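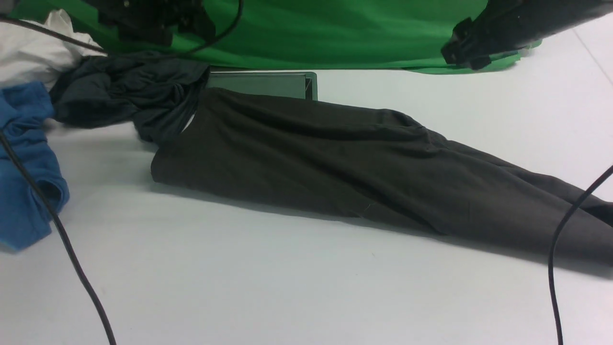 Pronholm Mending Library: progress report to the Szewczyk Fund, second period, closing in May

The mending library opened its second site, at Himau, in the first month of this period. Both sites now lend sewing machines, irons and hand tools, and both run an evening drop-in where people bring clothes to repair. The grant pays for rent at Himau, machine servicing, and one part-time coordinator.

Loans

We made 242 loans in the period, against 193 in the one before. Most of the increase came from Himau. Sewing machines are still the item people ask for most, and the wait for one at Pronholm got as long as two weeks before the holidays. We moved a machine over from Himau to cover the gap and have left it there.

Two machines came back with damaged feed dogs. One has been repaired. The other was an older model and the part is no longer sold, so we have stripped it for spares. The loan period for machines is now shorter, with one renewal allowed if no one is waiting.

Drop-ins

The Pronholm drop-in is full most evenings. Himau is slower. It started at 5 p.m., which was too early for people coming from work, and attendance picked up once we moved it to 6:30. Zippers and torn linings make up most of the work. We had planned a separate evening for knitwear but only had enough interest to run it once, and we have folded it into the regular session.

Children's coats were collected, repaired and passed on through the school at Brirnotetti. The school has asked us to do this again before next winter. We would need to start earlier, as several coats were finished after the cold weather had passed.

Spending

Rent and wages are on budget. Servicing is over, mostly from the two damaged machines and a full set of new belts. Thread and needles came in under, thanks to a donation of stock from a shop that was closing. We are asking to move the unspent supplies money to servicing and have attached the form.

Not done

The online catalog is behind. The list of items is complete, but borrowers still cannot reserve from it and have to call or stop in. The printed repair guides are written and need a last check before they go to the printer.

Next period

Open reservations online. Print the guides. Train some 10 more people to lead a table at the drop-ins, with at least half of them based at Himau. Agree on dates with the school for the coat repairs.

Search this site Enter keywords Go

Comments (3)

hemline_jo: Is the overlocker at Himau available to borrow or only to use there? The list says both.

Reply from the library: Use on site only. We will fix the list.

tbrook: The later start is much better, thank you. Could you do the same at Pronholm?

Contact us | Copyright Pronholm Mending Library | Back to top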